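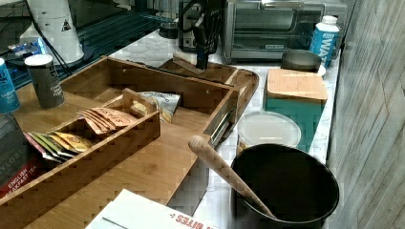

Sorting the Tea Drawer: A Conversation with Kyrylo Ostapchuk

The Bongate Residence has a single shared kitchen on its ground floor, used by residents and visiting staff throughout the day. Responsibility for its supplies rests with Kyrylo Ostapchuk, who joined the residence in January and who has since revised the way that dry goods and hot drinks are stored. He spoke with the newsletter on 29th November, while the kitchen drawers were being reorganized ahead of the winter term.

Mr. Ostapchuk began with tea. The residence serves 83 people, and tea is the item most often asked for and most often mislaid.

"When I arrived, the tea was in its boxes, and the boxes were in whichever cupboard had space," he said. "People would open a new box of English Breakfast while there was already one open behind the sugar. I found three open boxes of the same tea on my first morning."

His answer was a narrow wooden caddy with a handle opening at the end, set inside a larger drawer organizer. The individually wrapped bags are taken out of their cartons and stood on edge. Orange packets are kept together at one end, and the pink, green and yellow ones share the remainder.

"The colour of the envelope does most of the work," Mr. Ostapchuk explained. "A resident who likes one kind will learn where it sits in a day or two. I did consider labels. We tried them at Teton House and they came off with the first wipe of a damp cloth."

Asked whether removing bags from their boxes led to complaints, he acknowledged that it had. Some residents wish to read the brewing directions, and others simply prefer to see the box. He now leaves one box on the counter for reference when he restocks, and flattens the rest for recycling.

The organizer was chosen after some discussion. The residence had received a quotation from Romaniuk, a local cabinetmaker, for fixed dividers in every drawer. Mr. Ostapchuk recommended against it.

"Fixed dividers suit the person who ordered them," he said. "The next person has different jars. I asked for something that could be lifted out, washed and put back. The budget was $300 for the whole kitchen, and I wanted to keep part of it for shelf liner."
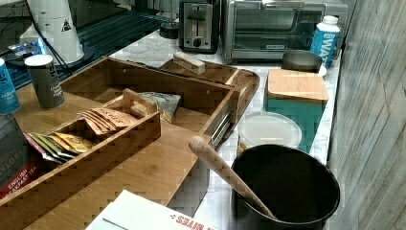

The tea section in its organizer, with the toaster and toaster oven at the back of the counter.

The same approach has been applied to the counter, although Mr. Ostapchuk described that portion of the work as unfinished. The toaster and the toaster oven stand side by side against the wall, and he intends that they should remain there. Smaller articles are another matter. Trays, shakers and drink cartons tend to gather on the marble over the course of a week, and his practice is to bring everything forward once a month and decide where each item belongs.

"I do not put anything back on the first pass," he said. "I take it out, I look at it, and I wipe the place where it was. A snack bag will always find its way in with the tea. I move it to the snack shelf and the following week there is another."

He was less certain on the subject of seasonings. Shakers are used at the stove and at the table, and residents hold firm views about both. For the present they are kept wherever the cook on duty prefers.

Staff from Priresgate Lodge, which has 12 residents and a much smaller kitchen, have asked for a copy of his storage plan. Mr. Ostapchuk said that he would be pleased to share it, with the caution that drawer depths should be measured first. An organizer that fits the width of a drawer may still stand too tall for it to close once the tea is upright.

Residents who wish to request a particular tea for the new term may write it on the sheet inside the pantry door. Orders are placed on the first working day of each month.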